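Can the Machines Clear the Table Yet?

Posted July 8, 2022

I have been asked to set down my views on household automation often enough that a written statement seems in order. The question put to me is nearly always the same: when will a machine be able to do the chores? My answer has been revised several times over the years, and it is revised again below.

Readers of this site will know that my working life was spent in furniture, for the most part at Bendwood, where chairs and tables were made in quantity. We had automatic machinery on the shop floor long before I arrived. It cut, drilled and sanded the same part all day to a fine tolerance, and it required that every blank be presented to it in the same position. When a blank arrived out of position, the line stopped and a person walked over. My colleague Brunello Carbone kept a written log of such stoppages. In one week he recorded 90, of which 6 were faults in the machine. The remainder were matters of a part lying where it was not expected to lie.

That log has shaped my thinking about the home ever since. A dining table after a meal is a surface on which everything lies where it was not expected to lie. There may be a bowl, some bread, a vegetable that did not make it back to the kitchen, a book that somebody was reading. A child of seven may be told to clear it and will do so, with complaints. The instruction contains no positions and no order of work.

Marichka Demchenko, with whom I have corresponded on this subject for some time, takes a more hopeful view than I do. She holds that the arm itself is no longer the difficulty. Modern arms are steady, light and well behaved, and a capable operator can make one do most things a hand does at a table, slowly. The difficulty, in her account, lies in deciding what to pick up first and from which side. I accept this. I would add that the choice of grip deserves more attention than it receives. A loaf may be squeezed a little. A lettuce should not be. A knife must be taken by the handle, and the machine has to know which end that is before it closes its fingers.

Much of the present work is carried out in simulation, and I have come to think this is right. In a simulated room, a dropped bowl costs nothing. The table may be laid again in an instant and the attempt repeated 205 times before lunch. My reservation is that a simulated loaf has no crumbs, and crumbs are half of clearing a table.

I am also asked what I would consider a pass. I proposed to Ms Demchenko that a machine should clear 80 tables in succession, each laid differently, with no person stepping in. She thought the figure severe. I pointed out that it is less than three months of suppers.

For the present, my position is that the shop floor will continue to be served well by machines that repeat themselves, and that the home will have to wait. I shall return to the matter in August, when I hope to write about folding laundry. 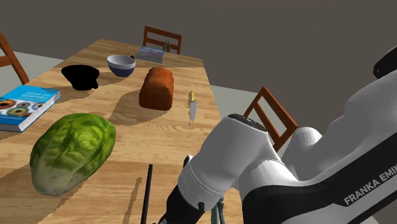
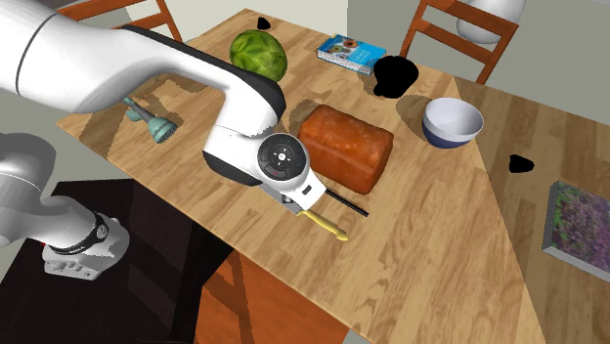

A robot arm at a simulated dining table, with bread, a bowl, a book and a yellow-handled knife in both views.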